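3.2 Owner reports and dropouts

Dogs came from two training schools, Jalell and Mahawong. Both reward-based, no prong or shock collars on site. Owners logged recall practice at home each evening, cue given, response, treat used. 273 dogs started. Most dropouts were in November, owners citing dark evenings and bad weather.

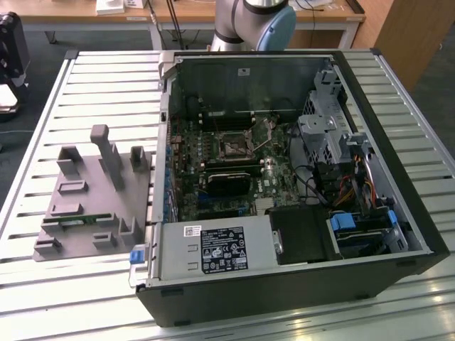
Figure 2. Desktop tower, side panel removed.

Reading time: 2 min

Logs were short. Often one line. Suwannarat coded all of them by hand, then recoded a subset of 800 entries blind to school. Agreement was good for "came right away", weaker for "came eventualy", which owners used very loosely. We merged the two weakest categories before analysis. 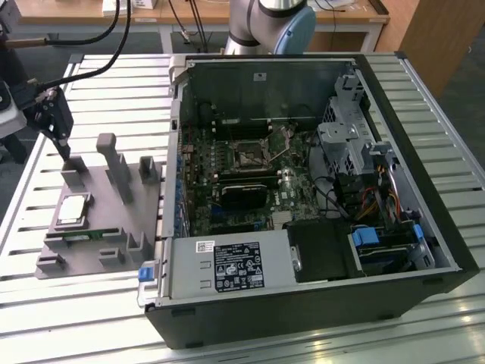

Merging cost us some detail on the adolescent dogs. Still worth it. Food type made little difference to recall in either school, distance made a lot. Dogs with a second dog at home were were slower to respond outdoors, see 3.3.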